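Section 5. Stacking the cubes

Before you start

The Skivley cube set is sold on the lid as suitable for any flat surface. I would take that with a pinch of salt. Plenty of tables that look flat have a dip in the middle or a raised joint between boards, and a cube will find either of them long before your eye does. Rezaul Dewan tried the set on 6 different tables while putting this guide together, and only 3 of them gave a full tower without fiddling.

You will need:

The cubes, out of their bag
A table you can get at from both sides
A dry cloth
A sheet of plain paper, if your table is slippery

The Munshi stacking mat, listed as an extra, does the same job as the sheet of paper. Buy it if you like the look of it.

5.1 Preparing the table

1. Clear the tabletop. Move cups and anything that might get knocked.

2. Wipe the surface with a dry cloth. Crumbs are the usual cause of a leaning tower, whatever the lid says about precision edges.

3. Put one cube down near the middle and press on each corner of its top face in turn. If it rocks, move it a hand's width and try again.

4. Lean on the edge of the table. If the cube shifts, fold a bit of card under the short leg before going any further.

Note: A round table is fine. You lose the straight edge that some people like to line things up against, so use the grain of the wood instead if you can see it.

5.2 Placing the first two cubes

1. Choose the base cube. The colour makes no difference to how well it stands. The older Bolano leaflet says to begin with the darkest cube "for stability" – I have found nothing to back this up.

2. Set the base cube down and take your hand right away. Check it from above and from the side.

3. Hold the second cube by two opposite sides, leaving the underside clear.

4. Lower it straight down until the faces meet. Let go of both sides together. Letting go of one side first drags the cube across.

5. Look at the corners. A small overhang is all right on a stack of two. On a taller one it adds up, so put it right now.

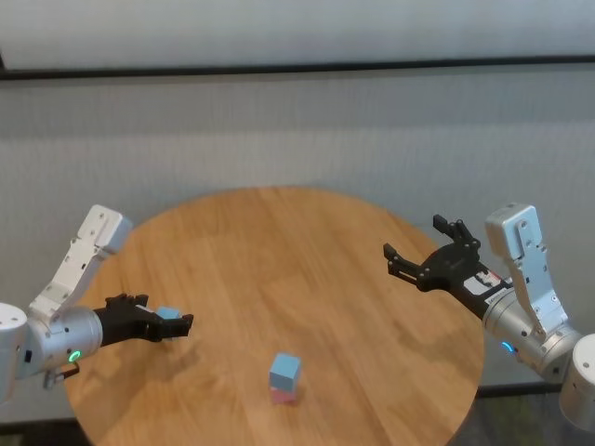 Fig. 5a. Blue cube on pink, with another blue cube held to the left.

5.3 Adding the third cube

1. Bring the next cube in from the side, well clear of the stack, and only move it across once it is higher than the top cube. Coming in low is how most towers end up on the floor.

2. Stop when it is over the stack and line up the nearest edges.

3. Lower, let go, and draw back the way you came.

4. If two of you are building, agree who is placing and who is waiting. The waiting side keeps clear.

Caution: Do not try to catch a falling cube over a glass or a hot drink. Let it drop and pick it up afterwards.

5.4 How high can you go?

The lid claims a tower of 142 mm "with ease". It may be possible, on a very good table, with the windows shut. In our own attempts things went wrong well short of that, and the "with ease" part never turned up at all. Treat the figure as a target for a patient afternoon.

If the tower leans, take it down to the last straight cube and build up again from there. Nudging the bottom cube with a finger is quicker – and brings the lot down nearly every time.

5.5 Putting the set away

1. Take the cubes off one at a time from the top.

2. Wipe any that feel sticky with a barely damp cloth and dry them. Konov, who supply the replacement cubes, recommend their own cleaning spray. Water has done perfectly well so far.

3. Count the cubes back into the bag and look under the table before you close it.

For missing or chipped cubes, see Section 6.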